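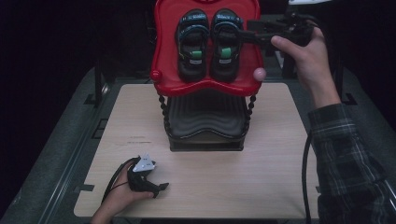

Black sandals, red shelf.

November 11, 2023
Print this post | E-mail this post

Quick one tonight, dinner's on and I've got the council papers spread all over the sofa.

So the Drutositz boundary vote. 500 for, 496 against. Four votes! Out of a town that can't normally get a quorum for the bin contract. I've read the result sheet three times and I still don't quite believe it.

For anyone not from round here – the question was whether Drutositz stays a municipality on its own or gets folded into Erkel from next year. One mayor, one budget, one planning office. The district has wanted it for ages. Erkel wants it because Erkel wants everything. And we were told back in September that it was "purely administrative", which is what people say when they'd like you to stop reading.

I voted against. Said so here before, no secret. My reasons haven't changed much. The planning office is the thing I care about. At the moment if the road floods by the lower bridge I can walk in, stand at the counter and be annoying until someone rings the drainage people. Try that in Erkel. You take a ticket. You get an e-mail in a fortnight telling you to fill in the form you already filled in.

But. The for side had a point on money and I didn't give it enough space in my last post. Our reserve is tiny. One bad winter on the roads and it's gone. The school roof has been "under review" through 2 mayors now. Someone has to pay for it and it wasn't going to be us, not with the rates as they are.

What bothers me is how it was done. The leaflet came late. Half of Lyimo street never got one at all, and Lyimo is exactly where the no vote was strongest, make of that what you like. I'm not saying it was on purpose. Probably it was a bundle left in a van. But when it comes down to four votes a bundle in a van is a result.

There'll be a recount request. The Uro list have said they'll put it in and they need 1,000 signatures from across the district to get it heard, so not only from us, they'll have to go knocking in Erkel too. Good luck to them. I'll sign. I don't expect it to change anything, I'd just like the pile looked at twice when it's this close.

Also the meeting afterwards was dreadful. Two hours, no heating, and the chair let the same man speak on parking four separate times. Parking wasn't on the agenda. Nobody could hear the back of the room and the minutes will say "a full discussion was held". It wasn't, we ran out of time before item three, which was the transition plan. The actual transition plan! Pushed to the next session, date to be confimed.

Things I still want an answer on –

who keeps the keys to the hall
whether the bus subsidy carries over or lapses
what happens to the two office staff, because they've been told nothing
if we get any seats on the joint council before the next election or just sit and watch

I've written in with all four. Will post the reply if theres one.

Right, the rice is catching. More when I know more.

Print this post | E-mail this post

Contact | © 2023, all posts by the author | Back to top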